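4. What changed for the kitchen staff

Tedholm told us the arm would "free people up" in the staff kitchen at its Etier office. We are not convinced. Before the trial, two part-time workers cleared 360 cups and plates a day. Now the arm is meant to unload the dishwasher, and one of those jobs has become "monitoring" - standing nearby, at the same pay, to fix bad grips.

The supplier, Histov, claims 1,000 cycles without a fault. Those were run in simulation, with no line at the coffee machine. We asked for logs from the real kitchen and got 200 entries, none from lunch hour. The workers were not asked what they wanted until May.

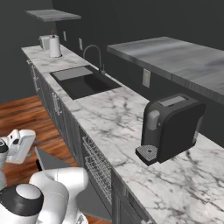

Figure 3. Simulated kitchen with the arm in front of the open dishwasher.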